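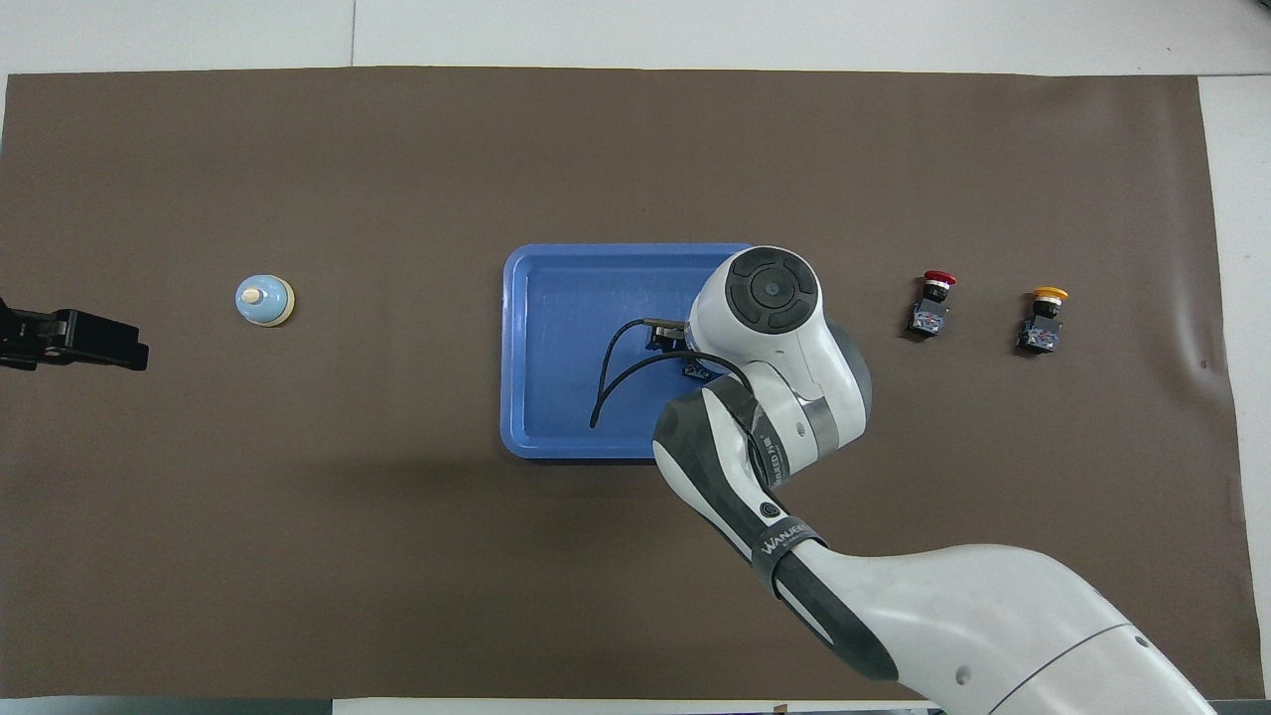
Ticket: Right arm stalls above button, task executor reports "goal reached"
Component: Nasevby planner / Falov perception bridge
Status: Open, workaround in place
Reported by: Maricruz Ledesma

Hi all, logging this properly now because I've been muttering about it in chat since lunch and I think it's a real bug and not just me fat-fingering a config.

Short version: when I run the press-and-sort task on the two-arm setup, the right arm goes to the pre-grasp pose over a button, sits there, and the executor cheerfully marks the step as done. Gripper never closes. No error, no warning, just a nice green tick in the Standale dashboard and an arm hovering there like it's forgotten why it came into the room.

It only happens on the right arm. Left arm runs the same behaviour tree and is perfectly well behaved, so I spent the first hour convinced it was calibration. (It wasn't, see below.)

Setup is the usual one: brown mat, blue tray, the mushroom-cap buttons and the little bell. Planner is on the August branch, perception bridge is whatever was on main this morning.

What I tried first

Restarted the bridge. No change. Restarted everything, including me (coffee). No change.

Re-ran hand-eye calibration on the right wrist. Residuals came back fine and the hover pose looked bang on over the target anyway, so I should have trusted my eyes and skipped that one.

Swapped the target from red to yellow in the task file. Same stall, different colour.

Then I turned on verbose logging and ran it again with the red button as the target.

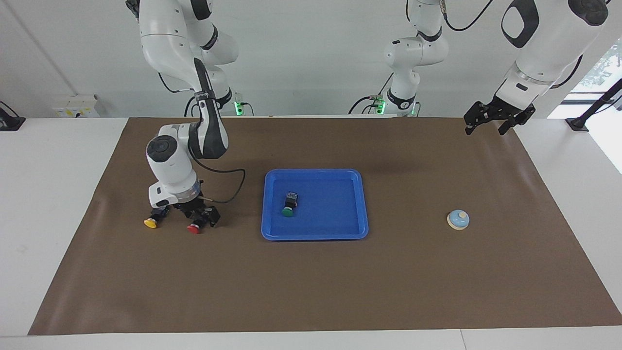 What the log says

Trimmed a bit, timestamps taken out so it fits:

[planner] segment 1 of 2 accepted, arm=right, frame=mat
[planner] segment 2 of 2 queued, waiting on target refresh
[bridge] target refresh, id 523, label=button_red
[bridge] id 523 superseded, dropping
[planner] segment 2 goal empty, treating as satisfied
[executor] step complete

So there it is, line five. The planner asks for a fresh pose before the descent, the bridge hands over track 523, then drops that same track a moment later because the tracker has given the object a new ID. The planner gets an empty goal and decides an empty goal is one it has already met. I said a rude word when I found that.

My guess is the tracker re-IDs the button once the gripper comes in over it and covers part of it. That would fit with it happening on descent and never on the way over. I haven't proved that bit, so please don't quote me in the changelog yet.

Why only the right arm?

The left arm config has refresh_before_descend set to false. Somebody flipped it ages ago and it never got flipped back -- so the left arm has been dodging this bug the whole time. I set it to true on the left, ran it again, and got exactly the same stall. Sorry, left arm, I had you down as the good one.

How often

I replayed 86 saved runs through the planner offline with the refresh turned on, and 6 of them hit the empty goal. Live it feels like more than that, but I've been staring at it all afternoon so my sense of proportion is a bit gone.

Workaround

Set refresh_before_descend to false on both arms. You lose the late correction, so don't nudge anything on the mat while it's moving. Good enough for demos and for the Mendes integration tests, which I've switched over already.

Proper fix, I think

Empty goal should be a failure in the planner, full stop. I've got a tiny patch for that and it does throw the error I'd expect.

The bridge should pass the old ID through as an alias when it supersedes a track. I haven't touched this one. It's somebody else's code and I don't fancy breaking it at ten to five.

Could whoever owns the tracker have a look at the re-ID threshold too? It's set much tighter than I remember, and I can't find a commit message that explains it.

Leaving this open. I'll attach the verbose log and the patch once the upload stops timing out on me.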